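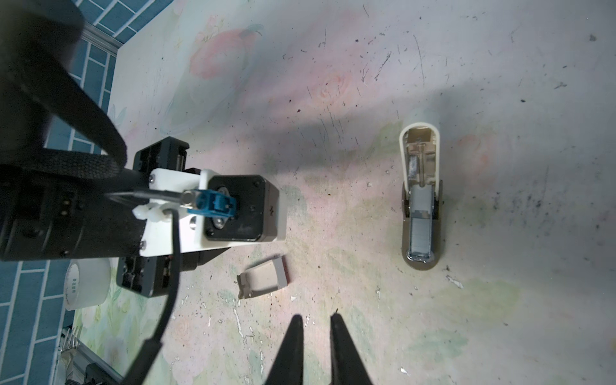 Garkance brick wall panels, slate blue – my review after one hallway and one very sore thumb

I'd been wanting to do something with our back hallway for years. It's narrow, it's dark, and the old paint had every scuff from every bike that ever came through the door. My sister-in-law Els kept telling me to just repaint it, but I had my heart set on brick, and real brick was never going to happen on my budget (or on that drywall!). So in October I ordered the Garkance stick-on panels and got to work.

First, the price. I paid $126 for the box, plus shipping, and then had to go back and order a small extra pack because I measured like an idiot and forgot the bit of wall behind the door. Measure the bit behind the door.

The color is what sold me and I still love it. It's a soft grayish blue, and in the evening with the lamp on it goes almost gray. The samples I got from Dalusau were much brighter, kind of swimming pool, and my friend Nadhirah vetoed them on sight. She was right.

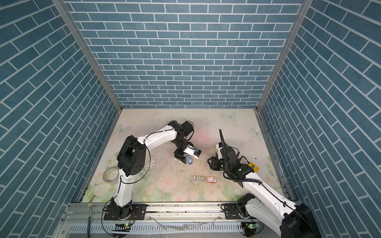

Blue brick pattern on three sides, roses and butterflies underfoot.

Cutting them is easy once you get going. I used a plain utility knife and a metal ruler and changed the blade a lot more often than I thought I'd need to. A dull blade chews up the edge and you'll see it. Outlets were fiddly. I made a paper template for each one and traced it onto the back, and remember you have to flip it, which I did not remember the first time, so there's a panel in my garage with a perfect hole in exactly the wrong place.

Sticking them up is where I have some complaints. The adhesive is strong, great, but it grabs right away and you get no second chance. My first row went up a tiny bit crooked and by the far end of the hall I was off by the width of a grout line. I peeled the whole row and some of my paint came with it. For the second try I drew a level line in pencil and peeled the backing a few inches at a time, and that went so much better. The backing paper is also weirdly hard to get started – that's the sore thumb.

There was a smell for 3 days. Not awful, a bit like a new shower curtain, and it went away with the window open. The seams are good if you push them tight together. I can find them, but Amber from next door walked through with a cup of coffee and asked who did my wallpaper, so I'm calling that a win.

Cleaning is just a damp cloth. Dust does settle along the grout lines if you let it go for a few weeks, and I do let it go. One corner near the heater has started to lift and I've stuck it back twice. I think I'll end up using a dab of real glue there.

Would I buy them again? Yes, for a small wall. For a whole living room I'd want something more forgiving, or a second person to hold the other end. I'm giving them 4 stars out of 5, with the missing one for that backing paper.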